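Drasside Adult Learning
Household Skills, Level 1
Handout 5: Storing and setting out tableware in a small kitchen
Revised 19 May 2024

Purpose of this handout

This handout accompanies the practical session on tableware storage. Learners are expected to read it before attending and to bring it with them. It replaces the sheet issued in April, in which the section on mugs was incomplete.

By the end of the session learners should be able to choose a suitable place for plates, mugs and a small basket of food on a shared worktop, and to explain that choice to another member of the household.

1. Plates

Plates may be kept flat in a pile or upright in a rack. A pile takes up less room across the worktop, but the lower plates can only be reached by lifting those above them. A rack takes more room and allows any plate to be removed singly. For a household that uses two or three plates at a meal, the rack is usually the more convenient arrangement.

The rack should stand at the back of the worktop, near a corner, where it will not be caught by a sleeve. Slanted slots hold a plate more securely than straight ones, provided that the plate is lowered fully into the slot before it is released. Plates should be held by the rim. Where plates of several colours are in use, it is helpful to keep each colour to the same slot, so that a missing plate is noticed at once.
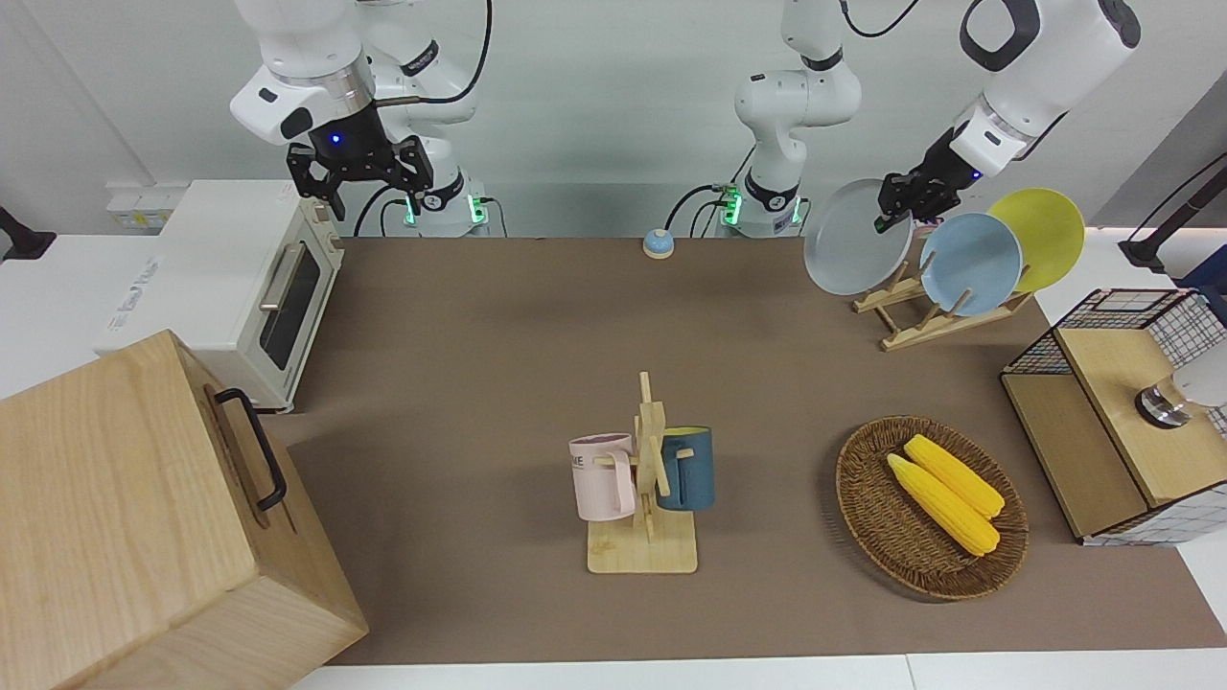 Fig. 1. Wooden plate rack at the back corner of the mat, with light blue and yellow plates upright in the slots and a third, pale plate held at its rim.

Plates must be dry before they are stored upright in a wooden rack. Water collects at the foot of the slot and will in time mark the wood. Learners using the Vesa rack supplied for home practice should wipe the slots weekly with a dry cloth.

2. Mugs

A mug tree makes use of height and leaves the surface beneath it largely free. It should be loaded evenly. Two mugs are best hung on opposite sides of the post; a single heavy mug on one side may cause a light tree to tip when it is knocked. The handle should be passed fully over the peg, and the mug should be let go only when its weight is resting there.

The tree should be placed where it can be reached without leaning over a hot appliance. Before hanging mugs of 430 ml or more, learners should check that they clear both the base and each other.

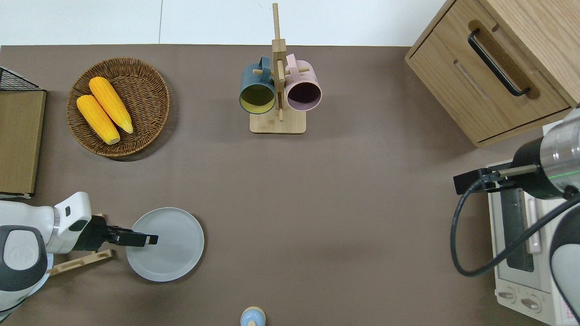

The same principle of reach applies to the basket. A shallow basket is suitable for food that will be used the same day, such as corn on the cob, bread rolls or fruit. It should be wide enough for the contents to lie side by side, and it should be kept well clear of the toaster oven. Deep baskets are not recommended for this purpose, as the items at the bottom tend to be forgotten.

3. Appliances and drawers

The door of a toaster oven requires clear space in front of it. Learners should open the door fully, note how far it comes forward, and keep that area free of tableware. Nothing should be stored on top of the oven. Heating at 200 degrees is sufficient to damage many plastics left against the casing.

Small cabinets placed on a worktop should be positioned so that the drawer can be pulled out without moving anything else. On a worktop 700 mm deep this generally means placing the cabinet at the side and keeping the centre for preparation and serving.
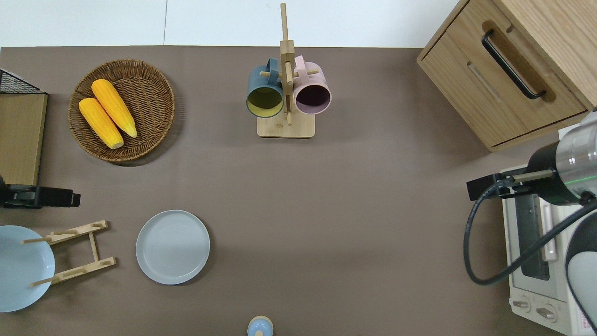 Should mugs be hung with the opening facing outwards or towards the post?
Either is acceptable, but all mugs on the same tree should be free to hang naturally from the handle without pressing against the post or a neighbouring mug.

4. Preparation for the session

Learners should measure the depth and width of one worktop at home and make a simple plan of it in pencil. The plan should show the sockets, any appliance with a door, and the place where plates are currently kept. A second plan, showing a proposed arrangement, will be drawn during the session.

Written work for this unit consists of one page explaining the changes made between the first plan and the second. It should be handed in with both plans attached. Spare copies of this handout are kept in the Kusell Room.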